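Keep the Plastic Hangers

By Efa Rees
Thursday, July 26, 2018

Every article on closets that I have read in the past few years tells me to throw out my plastic hangers. The advice usually comes early, before the part about folding sweaters, and it is given as if no one could object. Buy one kind of hanger, buy enough for the whole closet, and get rid of the rest. I think this is bad advice, and I would like to argue with it.

I should say where I am coming from. I did alterations and pressing at Griffiths, a dry cleaner on Randgate Avenue, for most of my working life. I handled other people's hangers all day. Customers brought clothes in on every kind there is, and the shop sent them home on wire. I saw what each kind did to a shoulder seam.

Wire is the worst. It is fine for the trip home and no longer. A knit left on wire grows a little peak at each shoulder that has to be steamed out, and sometimes it won't steam out. Thick wood is the best thing for a suit jacket or a winter coat, and I have no quarrel with anyone who buys it for those. But a closet rod is only so long. Put a wide wooden hanger under every T-shirt and half the T-shirts end up on a chair.

The slim velvet kind is what most people are told to buy now. My neighbor Wilfredo Gatchalian bought 200 of them in October, in three boxes, and put his old plastic ones out at the curb. He likes how the closet looks, and I agree that it looks nice. He also can't get a shirt off one without unbuttoning it to the waist. The fuzz grips the cloth, which is the selling point, and it grips just as hard when he is late for work. On a couple of them the fuzz has started to come away at the neck.
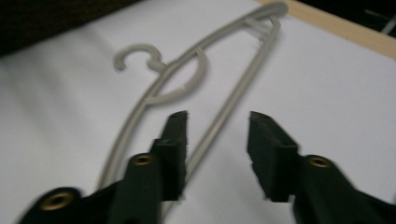 A plain plastic hanger does an ordinary job on ordinary clothes. A cotton shirt slides on and slides off. If the hanger gets dirty, it can be washed in the sink with dish soap and dried with a towel. You can hang a dripping blouse on it over the tub and it won't rust or leave a stain. I would not try that with velvet, and I would not try it with bare wood either.

People complain that things slip off plastic. Wide necklines do. I put a rubber band around each end of the hanger, and that takes care of it. A dress that still slides should probably be folded anyway.

The other complaint is that plastic breaks. Some of it does. The very cheap ones snap at the hook, especially if a child pulls the shirt straight down. The better ones last a long time. I have two from my first apartment that are older than my son, and both are in use.

What bothers me most about the matching-hanger advice is that it gets the order of work backward. People buy the hangers first, spend a Saturday moving every piece of clothing from one to another, and then feel that the closet has been dealt with. The same clothes are in there. The pants that don't fit are now on a nicer hanger.

Panya Ratanaporn, who worked the counter with me, cleaned out her mother's bedroom last year and did it the other way around. She took everything out and laid it on the bed, hangers and all. She put back only what her mother wore. At the end there was a heap of empty hangers on the sheet, and she picked the good ones out of that. She didn't buy any. They are not all the same color, and her mother has never mentioned it.

I know that a row of matching hangers is pleasant to look at. If that matters to you and you have the money, go ahead. But the old ones are hard to get rid of. Our town won't take them with the recycling, and the thrift store has a sign up asking people to stop bringing them in. Wilfredo's went to the landfill, as far as I know, and most of them had nothing wrong with them.

So look at what is already on the rod. Toss the cracked ones and take the wire back to the cleaner, who will usually be glad to have it. Leave the rest where they are and spend the money on having a hem fixed.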